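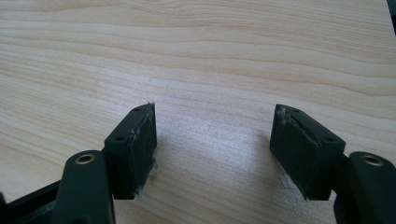

One of our regulars wrote in to say that we had never once explained, anywhere on this website, who we are or why a bread school is called Dumevano. Fair point! We went and looked, and the old page had two sentences and a phone number that stopped working in November. So I've sat down with a coffee to do it properly.

Dumevano is a small baking school on the ground floor of what used to be the Petis shoe store. I started it after years of working nights in other people's bakeries, mostly because I wanted to teach and also because I wanted to sleep. The name is a mash-up of words from my grandmother's kitchen, and no two people in my family agree on how to spell it. I picked the version that fit on the sign.

We teach bread first. Plain loaves, rye, flatbreads, the braided ones that look harder than they are. In the colder months we add a pastry course (croissants, mainly, and yes, the butter will fight you), and in spring there's a short class on crackers and breadsticks that I expected to run one time and now can't get rid of. People love a cracker, apparently.

Classes are small and they're slow. A beginner day runs from nine until the last loaf is out of the oven, with a long lunch while the dough rises. You'll make 2 loaves and take both home, along with a jar of our starter. The starter is named Veres. It has been going longer than the school has, and if you kill yours you can come back for more. I won't ask questions. I've killed plenty.

A day class is $75, flour and lunch included. Our flour comes from the Cidier mill, up the valley, and we get it in big paper sacks that I still haven't learned to open without making a mess. They grind a stone-milled wheat that tastes a bit like toasted nuts, and once you've baked with it the supermarket bag is kind of a letdown — sorry in advance. We sell it by the pound at the front counter, same price we pay.

We've had nearly 2000 people through the door by now, from teenagers to a couple of retired dentists who came for one Saturday and stayed for the whole course. You don't need any experience. You don't need your own apron either, though please wear shoes you don't mind getting floury.

Our next open house is Sun 13 May, in the afternoon. Come by, eat some warm bread, ask me anything about ovens. Street parking is free on weekends, and the bus stops right across the road. If the front door sticks, give it a good push.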